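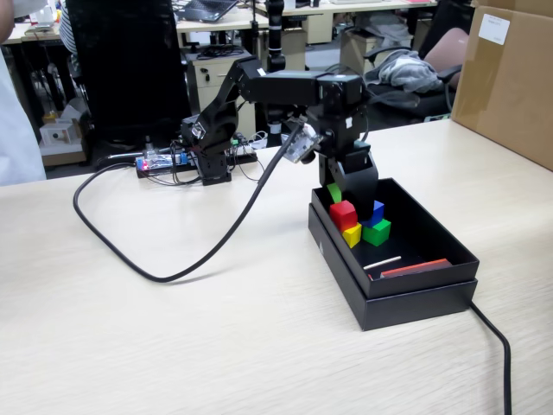

Comparison of Two Closing Controllers and Two Camera Positions for Tabletop Cube Sorting

Student project report, Automation Laboratory, Sokmont

Summary

This report covers a comparison of two ways of closing a gripper and two places from which to watch it. The task was the transfer of small colored wooden cubes between a tabletop and a shallow black box. Tests were carried out in four configurations, with 15 scored trials in each. The force-limited controller was the more dependable of the two when cubes stood close to one another. The wrist camera was of most use in the last part of the approach and of least use for finding the box.

1. Background

Earlier groups in the course used a single controller, supplied with the Tendimum control package, and accepted its default settings. That controller closes the fingers to a set width and holds them there. It works well when the size of the object is known and the approach is centered. When the approach is off center, one finger meets the cube before the other and pushes it across the table.

The group was asked to compare the default with a controller that closes until the motor load reaches a limit, then stops. The second controller was written by the group and named Drevavwood in the laboratory log, and that name is kept here.

2. Equipment and Procedure

The arm, the gripper and the box were the same in all trials. Before every session the arm was returned to its home position and the zero of the gripper was checked with the fingers fully closed. The box was placed within reach of the arm on the right side of the work area, with its lid under it.

Each trial began when the operator pressed the start key and ended when the cube was released or when the operator stopped the arm. A trial was scored as a success if the cube named in the instruction was moved to its target without a second attempt. Displacement of a neighboring cube was written down separately and did not count as a failure by itself.
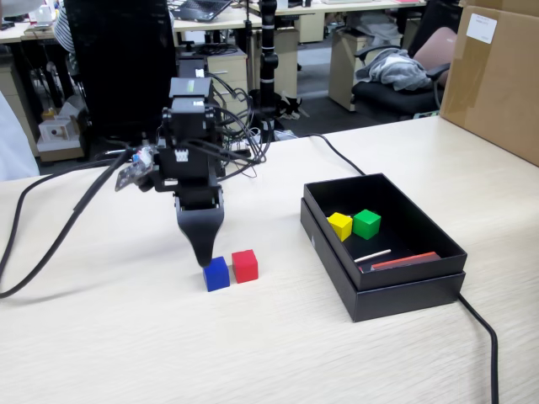
The fixed-width controller requires the operator to choose an opening before the approach begins. A wide opening tolerates a poor estimate of position, but it also needs clear space on both sides of the cube. This became the main difficulty in the close-spacing trials. With a red cube standing next to the blue one, the gripper's broad finger has very little room to come down, even though it narrows to a rounded tip. The group therefore recorded the opening width for every approach and did not allow it to be changed once the arm had started to descend.

3. Camera Positions

The first camera position was a fixed side view that took in the arm, the table and the box. The second was on the wrist, looking along the fingers. Both streams were saved with the same time stamp.

The side view gave a good impression of height above the table. It was poor at showing the gap between two cubes whenever the gripper came between them and the lens. The wrist view had the opposite character. Cube edges and the green inner pads of the fingers could be compared directly, but distance to the table had to be judged from the apparent size of the cubes. Glare on the pale tabletop made this harder in some sessions, and exposure was fixed by hand after the first set of trials.

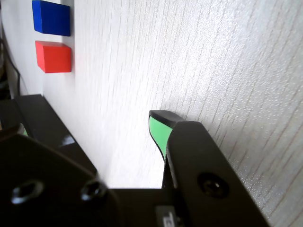 Muthoni Nyaga asked at the interim review whether the comparison of controllers could be trusted when the operator could see more in one view than in the other, and suggested that the operator should not be told which controller was active. The group adopted this suggestion. All scored trials were run with the controller selected by a script, and the selection was read from the log only after scoring. Trials made before the review were treated as practice and are left out of the results.

4. Results

Across practice and scored trials the log holds 717 closing commands. Most of these come from setting the load limit, which had to be repeated whenever the finger pads were changed.

In the scored trials there were eight failures. The greater part occurred with the fixed-width controller and the side camera, and nearly all of those involved cubes placed close together. The usual pattern was that one finger touched down on the neighboring cube and the operator stopped the arm. With Drevavwood, failures were of another kind. The controller at times took contact with a neighboring cube as a completed grasp and lifted with the target only partly held.

No clear difference between controllers was found for a cube standing alone. For this case the default is recommended, as it is quicker and needs no adjustment.
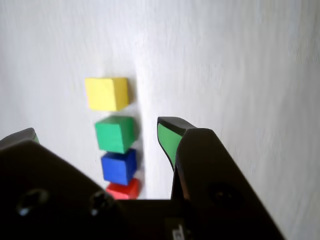
SOKMONT, April

Supplementary tests were made after the main series, at the request of the course staff, using cubes set out in a line with almost no space between them. The yellow, green, blue and red cubes were presented in this way and the arm was instructed to remove one from either end or from the middle. These tests were not scored and are reported only as observations.

Removing an end cube gave little trouble with either controller when the gripper was turned so that its jaws closed across the line. Removing a middle cube was more sensitive to the wrist angle. A small error brought the pads onto two cubes together, and the load limit was then reached early. A lower closing speed helped, at the cost of a longer cycle.

5. Limitations and Further Work

Only one size of cube was used in the scored trials, and all of the trials were run by members of the group. The load limit was set by hand. Lighting was not controlled beyond the exposure setting already described, and the effect of pad wear was not measured.

The group proposes that the next project begin with the wrist angle, using the two camera streams together to correct it before the fingers close. The script, the log and the list of settings have been placed in the Ndung'u folder on the laboratory server, along with the wiring notes for the wrist camera.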